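I have a soft spot for the odds-and-ends bin, and I'm tired of being told to get rid of it. Every shared workshop I've ever paid dues to has had one, and every few years somebody with a label maker comes after it. Last November it was our turn at Skemell. The plan (printed out, stapled, 4 pages!) was to swap the bin for a wall of little drawers, each with its own tag.

Okay, but what tag? I've fished out a hose fitting, a kid's mitten and one half of a padlock, all in the same evening. People drop things in there when they don't know where they go, and a drawer wall is only good for people who already know. Everyone else leaves the stuff on the bench, where it sits for 90 days and then gets swept onto the floor.

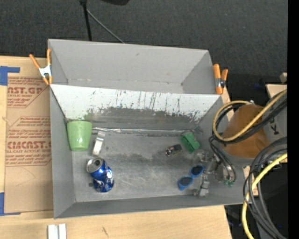 Sunglasses, a Pepsi can, a green cup and a few bits of metal, with orange clamps up at the corners.

Now, I'll give the drawer people the soda can. Trash is trash, and the recycling is right there, come on. Cups too, probably. But a green terminal block? I've driven across town for one of those! And sunglasses always belong to somebody who is squinting at a stoplight and blaming their spouse.

My friend Cosimo Ruggiero thinks I'm being sentimental, and he has a point, I did once keep a coffee can of keys through three moves. Still, I'd rather spend five minutes rooting around in a big ugly metal box than open 303 tiny drawers to find most of them empty. Empty it twice a year, toss the cans, put the glasses on a hook by the door. Leave the rest alone.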